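Search products, parts, manuals Go

Drilitent 6 Two-Arm Handling Unit
Item 1227
Sold and serviced by Tagle
Page last revised 18 October 2025

We sell this machine, and we would still like you to read the whole page before you ask for a quote. Three of the first units we placed came back to us, and in each case the buyer had expected something the Drilitent was never going to do.

What it is

Two arms, each with a parallel-jaw gripper, made for picking up, holding and hanging light goods. Most of our customers use it for soft items: tote bags, pouches, aprons, drawstring sacks, anything that has to go on a rail or come off one. It works next to people at walking-around speeds. The maker, Momomton, lists a rate of up to 500 items a shift. Our own customers don't report that number and you should not build a budget on it. Flat bags with stiff handles come closest. Anything with a long cord is a lot slower.

What it changes for the people on the job

The brochure says the unit "frees your team for higher-value tasks." We have asked several shops what those tasks were. One had moved a hanger-up to quality checks, with a small raise. Another had the same person standing beside the machine all day, untangling straps and pressing Resume. She told us she used to talk to the woman across the table and now she watches a light.

The wrist and shoulder complaints did go down at both places, and that matters. Hanging bags at head height for a full shift is hard on the body. But the job that is left can be a dull one, and it needs closer attention than the old one did. If you plan to pay less for it, expect people to leave. Talk to the crew before the unit arrives and let them pick which items go to it first. The shops that skipped this had the machine parked in a corner by November.

Also ask who will be called when it stops. It stops often in the first weeks. If the answer is "whoever is closest," put that in the job description and in the pay.

What's in the crate

- Two arms with gripper heads and cables
- Base and controller
- Stop button on a long lead
- One spare set of jaw fingers
- Printed setup guide (the Trisell software guide is a download only)

Rail, stands and hangers are not included. Ordinary ones will do, and you don't need to buy ours. Check that the stands don't creep on a smooth floor, because a rail that shifts a little will throw off every pick after it.

Known limits

Cords and drawstrings are the weak spot. The fingers will close on a strap well enough, but a strap can be in a knot, and the unit has no good way to work a knot loose. Black cloth on black cloth gives it trouble as well. Small hooks take more setup time than wide ones. We suggest sorting goods by hand before they reach the rail, which of course is labor you will still be paying for.
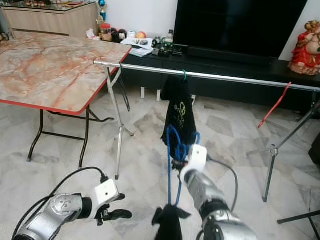
Drawstring work: blue cord held in the right gripper, black bag on the rail by a green hook, left gripper open.

Setup and training

Allow 3 days on site. Momomton says one. The first goes to placing the rail and the table, and the rest to teaching the unit your own goods, which should be done by the people who handle them now. They know which bag slips and which one catches. Pay them for the time.

Price and terms

By quote. We rent by the month for the first 6 months and will not sell outright before that. If you send it back, you pay freight one way. Spare fingers and cables ship from stock; gripper heads are made to order.

Before you call, write down how many different items you hang in a normal week. If the list is long and changes all the time, keep your people on it and buy them a lower rail.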